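Phishing emails lock Visley council staff out of accounts

February 10, 2022

Council staff in Visley were locked out of their email for most of a working morning after a run of fake invoices reached more than 1,000 inboxes, the authority has confirmed.

The messages claimed to come from Greenberg, a stationery supplier the council has used for several years, and asked staff to sign in to view an unpaid bill. Twelve people entered their passwords before the IT team blocked the link.

Latrice Whitlock, the council's head of digital services, said every account was then shut down as a precaution and reopened in stages once passwords had been changed.

"We would sooner have people waiting at their desks for a few hours than leave the door open," she said. "Payroll, council tax and housing records are held on a separate system and we have found no sign that anyone got into them."

Greenberg said its own systems had not been broken into and that the senders had copied its logo and an old email address. It has written to customers asking them to check any change of bank details by telephone.

Neighbouring Morham council received the same emails but said its filter, supplied by Urkex, had stopped all but four of them. Visley's contract with a different provider runs until August, and councillors will be asked next month whether to end it early.

Phone lines and the front desk stayed open throughout. Three planning applications due for a decision that day have been put back, and the people who made them have been told.

Residents who get an email from the council asking for a password should delete it and ring the main switchboard.

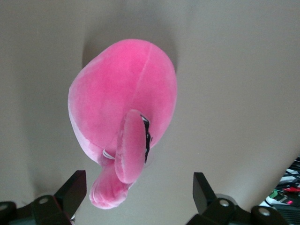 Staff will also be given a short online course on spotting fake emails, to be finished by the end of next month.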